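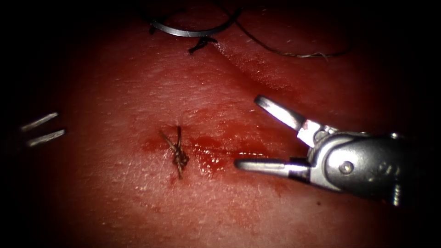 Min-kyu Jang wants it on record that he could hear every word of the halftime raffle from seat 83, and that in eleven seasons at Brurkent this had never happened to him before. He didn't win. He says he'd have preferred not to know.

So the new speakers work, at least in the east stand of the Brurkent arena, which seats 4,000 and until this winter had the acoustics of a grain silo. If you came to a game under the old system you'll remember the sound: a low, wet rumble with the occasional vowel in it. Goals were announced. Substitutions too, we think. A lost child was once called to the ticket office and half of section C stood up for the anthem.

The replacement is from Meltik and it's a distributed job, meaning lots of small boxes hung close to people's heads in place of two enormous ones aimed at the far wall. There are 50 in the bowl and another 25 in the concourses, the restrooms and, for reasons that were explained to me twice, the room where the ice resurfacer lives. Each zone has its own level. If the crowd gets loud, microphones in the roof notice and push the announcements up to match, then bring them down again when we're losing and it goes quiet. They've been getting a lot of practice at the second part.

The emergency side is separate. It runs on its own amplifiers with its own batteries, and a recorded message cuts off whatever else is playing, including the organ. The fire marshal listened to the evacuation message from nine different spots and signed the form at the last one. The message is read by a very calm woman. I would follow her anywhere.

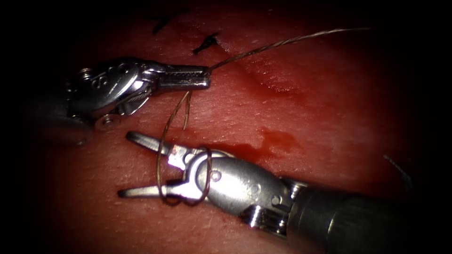
According to Myung-ja Byun, none of this has reached the top four rows of the north end, where the announcer still sounds like a man talking into a mitten. She's right. The installer, Judoder, hung that last line of speakers behind the old scoreboard truss, and the truss is doing what large steel things do. They'll be moved down and forward over the summer, and the work should be finished before the September home opener.

Until then, north end regulars can pick up a loaner earpiece at the Sung Street entrance. Bring a photo ID, and please give the thing back. It only works in the building, so there's no use taking it home to hear the television.

Two smaller items. The goal horn has been turned down after letters. It has since been turned up a little, after other letters.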